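The Last Bus from Olvera

My mother sold her house in November, and I went to Olvera to bring back the clock.

It was the only thing she wanted. The new owners could keep the beds, the big table, even the plates. But the clock had hung in the kitchen since before I was born, and she said she could not sleep in a place where she did not hear it. She was 89 and I did not argue.

The bus from Lokstead takes six hours. I arrived in the afternoon, took the clock from its nail, and wrapped it in two bath towels. Behind it the wall was yellow in a perfect circle, and the rest of the wall was gray. I looked at this for longer than I had planned. Then I locked the door, gave the key to the neighbor and walked down to the station with the clock in my arms like a sick dog.

The last bus was late. In the waiting room there was one other person, an old man with a paper bag on his knees. He looked at the towels.

"It is ticking," he said.

"It's a clock."

"I thought so. I hoped so."

I sat down across from him. Outside it had begun to rain, a thin rain that you could see only under the lamp. The man told me he was going to Telimine, where his brother had a small farm. They had not spoken for 23 years. The quarrel was about money, 800 in the old currency, and he could not say anymore which of them had owed it.

"I have it here," he said, and touched the bag. "I went to the bank and asked for the same amount. The girl explained to me that the old money is not used now. So I bought cheese."

"Does your brother like cheese?"

"He used to. People change."

When the bus came, the driver put my bag below, but I kept the clock. The old man sat in the seat in front of me. For the first hour he slept, or he pretended. I listened to the ticking through the towels and thought of my mother, awake in her small room with the window open, waiting for a sound. 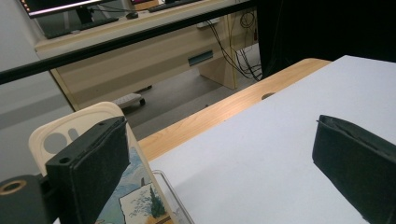 After Jultetti the road goes up into the hills and the bus becomes slow. The old man turned around and put his chin on the back of the seat, as a child does.

"What will you say," he asked, "if someone comes to your door at night with cheese?"

I thought about it. "I would say come in, it is raining."

"And if it is not raining?"

"Then I would say only come in."

He nodded several times and turned back. I saw that he was moving his lips, as if he was learning it.

At Telimine he was the only one to get off. The stop was a pole and a bench beside a field, and far behind it there was one house with a light. He stood on the step of the bus and held out his hand, palm up, to feel the air.

"It stopped," he said to me, very worried.

"Go anyway," I said.

The driver closed the door. I cleaned the window with my sleeve and saw him walk along the field, with the bag held against his chest – the same way I was holding the clock. Then the road turned.

I reached my mother's building before it was light. She opened the door in her coat, and she took the towels off herself, one and then the other, and put her ear to the glass.

"It is four minutes slow," she said, and went to look for a nail.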